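Planning the second console: a talk with the head of theatre equipment at Lasthorpe

1 January 2025

The budget of a surgical robot begins long before the robot, says the woman who plans theatre equipment for the hospital in Lasthorpe. She has done this work for 14 years less than her predecessor, as she likes to remind visitors, and she keeps all the papers of the first purchase in one grey cabinet. When I came to see her, the drawer was open.

The hospital has one system now, and the request for a second one went to the board in July. I asked her what she did differently this time.

"The first time we compared prices of machines," she said. "Now we compare the price of a year. The machine you pay once, or you lease it. The instruments you pay for always."

Each instrument has a fixed number of uses, after which the system does not accept it any more. Her team made a list of everything that was opened for 114 operations, and they found that needle drivers were ordered too late and scissors too early. On two mornings an operation had to wait for a delivery from Jalmont, their supplier.

"It was our mistake, not theirs. We ordered by feeling."

The new plan has a reserve for instruments and a separate one for drapes and covers. In the first budget both were under "other costs" - a line she will not use again.

Then we spoke about the building. The cart for the patient side is heavy, and the floor of the older theatre had to be checked by an engineer. The door was measured three times. Sterilisation needs new racks too, and the washing programme for the long instruments takes 70 minutes, so with two systems the department must have one more washer. This washer was missing from the offer of every company.

"They sell you the robot. The washer is your problem."

Training is the part she defends most strongly. The plan asks for 500 hours of console practice in the first year, shared between the surgeons and the trainees. The finance office wanted to cut it by half, and she invited them to a practice session to see how slow this work is when a person is learning it.

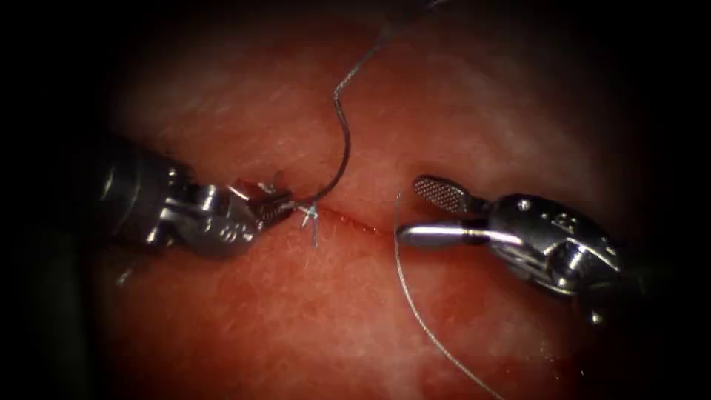 "A stitch looks simple when a good surgeon does it," she said. "For a beginner, to pass the needle from one side to the other can be a whole afternoon." The hours stayed in the plan, but the finance office asked for a report every quarter, and she finds this fair.

Two offers are still on the table. Kevura includes the service contract for the first years, and the other company has the lower price but charges for each visit of the technician. She has asked both for the same thing in writing: how long the hospital must wait for a spare part. One answer had 41 pages, and she was still reading it.

I asked what she would advise to a smaller hospital. She thought for some time.

"Count your operations before you call anybody. And speak with the people who wash the instruments - we spoke with them last."

The board should decide after the second round of offers. Until then the old theatre stays as it is, with the new floor and no robot.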